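Le bureau des autres, ou l'art de ranger là où l'on travaille

Il y a des sujets de conversation dont on croit avoir fait le tour à la pause de midi et qui, pourtant, reviennent chaque printemps avec les premières fenêtres ouvertes. Le rangement du bureau est de ceux-là. En avril, chez Telanton, où l'on partage un plateau de 98 postes et une machine à café capricieuse, on a décidé de reprendre la question depuis le début, en commençant par le plus modeste : ce qui reste sur une table quand on a enlevé tout ce qui n'a rien à y faire.

J'y suis arrivée un peu avant neuf heures, avec mon carnet et, je l'avoue, une certaine mauvaise conscience, car mon propre bureau ressemble à un vide-grenier. Indrek Lukoševičius m'a conduite à travers les couloirs en parlant beaucoup, de la lumière surtout, qui compte à ses yeux davantage que la taille des meubles. Il tient aux stores blancs à lames horizontales, qu'on incline au fil de la matinée, et aux parois de verre dépoli, qui laissent passer le jour et gardent pour elles les allées et venues du voisin. Il a défendu ces parois pendant deux hivers, contre ceux qui voulaient des cloisons pleines et contre ceux qui ne voulaient pas de cloisons du tout !

Le bureau blanc, lui, a ses partisans et ses détracteurs. On lui reproche de marquer, de fatiguer les yeux, de faire un peu clinique. On lui reconnaît une qualité que le bois sombre n'a pas : tout ce qu'on y pose se remarque, le trombone comme la miette, et l'on finit par ne plus y poser grand-chose. Un téléphone que l'on retourne, écran contre le plateau, pour ne pas être tenté. Un petit gobelet. Plus loin, le séparateur gris foncé qui rend à chacun son coin.

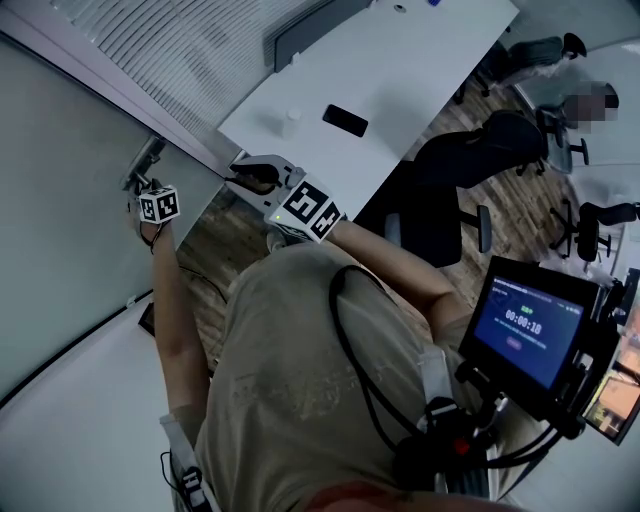 Un téléphone, un petit gobelet blanc, et de la place pour le reste.

La méthode suivie sur le plateau n'a rien de sorcier, et c'est peut-être pour cela qu'elle me plaît. Elle vient, m'a-t-on raconté, d'un atelier donné à Nundirstead par un certain Rasmus Pärn, qui faisait vider les tables entièrement avant de permettre à quiconque d'y remettre un objet. On commence donc par le sol, ce que j'ai trouvé étrange et qui se comprend très bien une fois qu'on s'est baissé : c'est sous les bureaux que s'accumulent les sacs, les multiprises, les cartons de fournitures que l'on a promis de descendre à la réserve. Tant que le dessous est encombré, le dessus se remplit, par une sorte de contagion que tous les désordonnés connaissent.

Vient ensuite le tri proprement dit. Les objets personnels d'un côté, le matériel commun de l'autre, et au milieu cette troisième famille, la plus nombreuse, celle des choses dont le propriétaire a changé de service ou de métier. Justinas Vaher y a retrouvé une agrafeuse qu'il cherchait depuis son arrivée et quatorze stylos publicitaires d'un hôtel de Kultholm où il jure n'avoir jamais dormi. On les a gardés, les stylos. Ils écrivent très bien.

J'ai beaucoup aimé la question du passe-câble, ce petit trou rond percé dans le plateau et que la plupart d'entre nous ignorent toute une carrière durant. Il suffit pourtant d'y faire descendre le chargeur et le fil de la lampe pour que la table paraisse plus grande. Deividas Dzene va jusqu'à nouer un bout de ruban à chaque câble, d'une couleur différente selon l'appareil, et il m'a fait la démonstration deux fois de suite, ravi, en débranchant à la seconde la lampe de sa voisine. Il recommande du ruban en coton : l'adhésif finit toujours par coller aux doigts.

Reste le geste lui-même, celui de la personne penchée sur sa table, l'avant-bras tendu, qui prend une chose et se demande où elle va. J'ai passé un long moment à regarder travailler les uns et les autres et j'ai compris que l'on range comme on cuisine, chacun à sa façon, les uns par grandes brassées, les autres objet par objet, avec des hésitations et parfois un soupir. Il y a dans cette lenteur quelque chose de reposant. 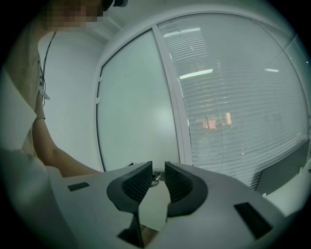
Kristaps Vanags n'est pas convaincu, et il tient à ce que cela soit écrit : à son avis, un bureau trop net ne dit plus rien de celui qui s'y assoit, et il préférera toujours une pile de dossiers un peu penchée à un plateau vide où l'on n'ose plus déplier son journal. Il a concédé la multiprise, pas la pile.

Je lui donne à moitié raison. Les boîtes de rangement, par exemple, m'ont toujours laissée perplexe, surtout celles que l'on achète avant de savoir ce qu'on y mettra. Le plateau en avait commandé 400 chez Kaushik, dans un élan d'optimisme, et une bonne partie attend encore à la réserve, emboîtée, impeccable. On s'en sert maintenant au compte-gouttes, lorsqu'un tiroir déborde.

Si le cœur vous en dit, essayez chez vous un soir, vers dix-huit heures, quand la maison est encore calme. Videz la table, passez un chiffon à peine humide, puis ne remettez que ce qui servira le lendemain matin. Le reste peut dormir dans un panier jusqu'à la fin de la semaine. Pour ma part, j'ai commencé par le tiroir du haut, et j'y ai retrouvé mes clés de vélo.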